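3.2 Sorting the fruit at the table

The sorting exercise was set up in the dining area of the Hedegaard house. Mixed fruit was laid out on a table covered with a checked cloth, and a round bowl was put at one side. The task was to decide which fruit should be kept in the bowl and which should go to the cool larder. Sille Mogensen kept the written record and Svend Egilsson did the weighing. The kitchen scale read up to 1000 g, so the bowl was weighed first and its weight taken off each reading.

Citrus fruit and apples were treated as separate groups. Earlier reading for the project suggested that ripe apples can speed up the ripening of other fruit stored close by.

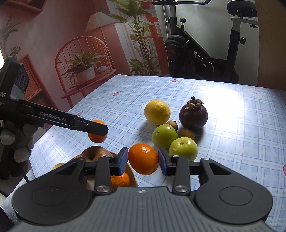
Figure 4. Citrus and other fruit on the blue-and-white cloth, with an apple in the bowl.

The limit for one bowl was set at 800 g. Above this the lower fruit could not be checked without emptying the bowl. Each sorting round was given 20 minutes, including the time for writing labels.

Mangosteen was not in the original plan and had no line on the record sheet. It was entered under "other", together with any fruit the group could not name with confidence. The sheet should be changed before the second round in November, and a column for the state of the peel should be added.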